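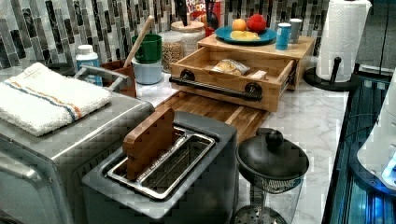 Does Bread Really Need Its Own Box?

People have strong opinions about where bread should live. Some say the fridge. Some say the counter. Some say a special wooden box, and the companies that sell special wooden boxes agree with them very loudly. Let's check which of these claims hold up.

Claim 1: Bread goes hard because it dries out.

Partly true. Bread does lose water to the air, and a slice left out overnight will feel like a roof shingle. But bread goes stale even when it is sealed up tight and no water can get out. So drying can't be the whole story.

Bread is full of starch. When dough bakes, the starch soaks up water and goes soft and floppy. As the loaf cools, the starch slowly packs itself back into stiff little crystals. That stiffness is a big part of what we call stale. It also explains why toasting helps. Heat loosens the crystals again for a while, and the outside turns brown and crunchy, which hides a lot of problems.

Claim 2: The fridge keeps bread fresh.

This one sounds sensible, and it is mostly wrong. Those starch crystals form faster in the cold of a fridge than they do on the counter. Mold grows more slowly in there, that much is fair. So you get bread that isn't fuzzy but isn't nice to eat either. The freezer is different. It is so cold that the starch and the water more or less stop moving, and the bread keeps well until you want it.

Claim 3: A bread box or bread drawer is better than a bag.

Better at what? A bag holds water in. That keeps the crumb soft, but the crust goes soft too, and mold likes damp places. A wooden box or drawer lets a bit of air through, so crusts stay crisper and the bread dries faster. If you put the bag inside the drawer, the bag is doing most of the work. The drawer keeps the light out and gives you somewhere to set the fruit. Nothing wrong with that, but it isn't magic.

The Grevwood company once printed a leaflet saying its box kept rolls "bakery fresh" for 8 days. It didn't say what kind of rolls, how warm the kitchen was, or who did the tasting. When a number turns up without any of those, be suspicious of it.

Claim 4: You can just cut the moldy bit off.

No. The fuzzy patch is only the part you can see. Mold also grows thin threads down into soft food like bread, and they can spread well past the spot. Throw the bread away, and don't sniff it to check.

Test it yourself

You don't have to believe us, either. Ask a grown-up for 3 rolls from the same pack, all the same age. Leave one out on a plate, put one in a closed bag on the counter, and put one in a closed bag in the fridge. Label them. Wait 18 hours, let the fridge roll warm up for a bit, then press each one with a clean finger and write down what you feel.

One test with one roll in each place is a pretty small test. Maybe your plate roll was a dud to begin with. Do it again with a new pack on Saturday and see if you get the same answer. If you don't, that's worth writing down too.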